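Clalia Playroom Group
Minutes of the meeting held April 15, 2020

Present: Takumi Sakamoto (chair), Shinji Fukuda (minutes), five parents.

1. Minutes of the last meeting
Approved with one correction. The shelf order was placed with Hattori, not Fleteck.

2. Toy inventory
Shinji has finished the list for the main room. It comes to 96 items, of which 77 are fit to stay in use. The rest are mostly books with torn pages and will be recycled. Foam numbers and foam blocks are to be kept in separate bins from now on — they were stored together last year and sorting them took up most of a morning.

3. Shape-sorting board
The wooden board was discussed at some length. Two parents would like it on the low table. Takumi prefers the floor, where more children can get at it. Agreed to leave it on the floor until August and then look at it again. Pieces should go back in the board at the end of each session. 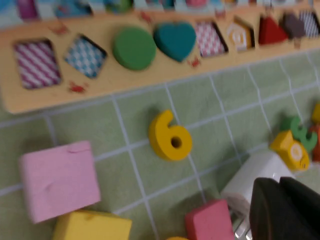

Item 3: the shape board on the tiled floor, with foam toys.

4. Floor
The grout needs a proper scrub. Shinji will ask Itska for a price. Mats were raised again, and there was no agreement on thickness or color. Held over.

5. Money
Balance is $962. Takumi asked that the bins be bought out of this before anything else. Agreed.

6. Other business
The spare key is still missing. Takumi will have another one cut.

Next meeting to be set by email.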